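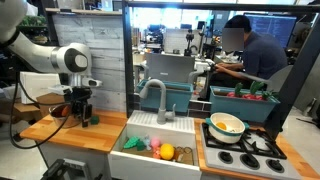

saltlick: Single basin, every time. I lived with a divided sink for 14 years and what I got was one side too small for a skillet and another side too small for a skillet. If you want two places to put things, buy a dishpan. It costs less than a divider and you can throw it in the garage when company comes.

Vustiven House Talk > Kitchens > Sinks and Faucets > One big basin or two small ones?

Posted by mudroom_regret, 26 February 2022

Okay, that's one vote, and it came in faster than my contractor has ever returned a call. Let me fill in the rest for everyone else.

We're redoing the kitchen in June. Cabinets are coming from Ellis and are already ordered, so the sink base is fixed at 36 inches and I can't change it without groveling. The choice is between one large basin and a 60/40 split. My husband wants the split. His mother had a split. I have pointed out that his mother also had a harvest gold stove, and this went over about as well as you'd think.

We have a dishwasher. We also have two teenagers who believe the dishwasher is a kind of locked vault. So the sink gets used.

Counter will be butcher block. Please don't start on the butcher block.

--

porchlight_ed

Butcher block next to a sink? Are you sure?

--

mudroom_regret

I asked for one thing.

--

tinsnips

Going to defend the split, seeing as it's getting beaten up before it has its coat off. I wash by hand, all of it, and have for years. Soapy water on one side and rinse on the other. With one big basin you either run the tap the whole time or you fill a bathtub to wash three forks. My last place had a big single and I used more water in a month there than I care to think about.

Also, you can still drain pasta when the other side is full of dirty dishes. Saltlick, where does your pasta go? Out the window?

--

saltlick

Colander with arms that sits across the top. It was nine bucks. My pasta lives a better life than I do.

--

tinsnips

So you have a dishpan for washing and a colander on stilts for draining. You've built a divided sink out of parts. I'm happy for you.

--

grout_about_it

Both of you are arguing about the wrong dimension. What matters is depth. I put in a Groltudard 3010 because it was pretty and on clearance, and it's so deep that I wash dishes bent over like I dropped a contact lens. I'm not especially tall. My back has opinions about that sink that I can't post here.

Before you pick anything, stack some boxes to the height of your counter, put a tub inside at the depth you're considering, and pretend to scrub a pot in it for five minutes. You will feel stupid. Do it anyway.

--

mudroom_regret

I did this last night with a storage tub and a stack of phone books I didn't know we still had. My daughter filmed it. Eight inches deep felt fine, ten felt like punishment. Thank you, I think.

--

lowboy

There's a third choice that hasn't come up, which is the low divider. Two basins, but the wall between them only comes up halfway. Big pans lie across the top of it and you can still keep your soapy water separate as long as you don't get ambitious. We've had ours five years. I'd buy it again.

The complaint I do have is that food collects on top of the divider and dries there, and everybody in my family walks past it as if it were a historical marker.

--

saltlick

A low divider is what you buy when you can't commit.

--

lowboy

I've been married longer than you've had that dishpan.

--

porchlight_ed

Not to be a bore, but what about the faucet? You've got to settle that at the same time or you'll get the holes wrong. With a split you need a spout that swings far enough to reach the middle of both sides. We bought a Sunow gooseneck with a side lever, nice looking thing, and the lever hit the backsplash when you tried to turn it all the way to hot. Had to have it rotated so the lever faces forward. Now I bump it with the coffee pot.

Measure from the faucet hole to the wall. Then measure it again after the tile is up, because tile is thicker than you remember.

--

tinsnips

Seconding Ed on the faucet, which pains me. Also look at where the water lands. On a tall gooseneck over a shallow sink it hits the bottom and comes right back up at your shirt. I had a wet stripe across my stomach for most of one winter.

--

grout_about_it

And drainboards! Why did we all stop having drainboards? My grandmother's sink had grooves in it that ran the water back where it came from. Mine has a silicone mat from the hardware store that grows things underneath. If the sink you like comes with any sort of ridged ledge, take it, especially with wood counters.

--

porchlight_ed

Especially with wood counters.

--

mudroom_regret

I see you, Ed.

--

quietcorner

I've read this whole thing and I want to ask the question that would save you money. Who washes the dishes? At our house it's me, so I picked the sink. My wife picked the stove, and I've never said a word about the stove. If your husband is the one with his sleeves rolled up every night, let him have his 60/40. If he isn't, then his mother's sink doesn't get a vote.

--

mudroom_regret

Well. I read that one out loud at dinner and it got pretty quiet. He says he washes "most" of them. The kids laughed harder than was kind.

Where we've landed for now: single basin, eight inches deep, with a ledge if I can find one in white. He gets to pick the faucet, and I've sent him Ed's post about the lever. If he comes home with something that has a blue light in it I'll be back in this thread.

--

saltlick

Single basin wins.

--

tinsnips

Come see me when your pasta's ready.

--

porchlight_ed

What are you sealing the butcher block with?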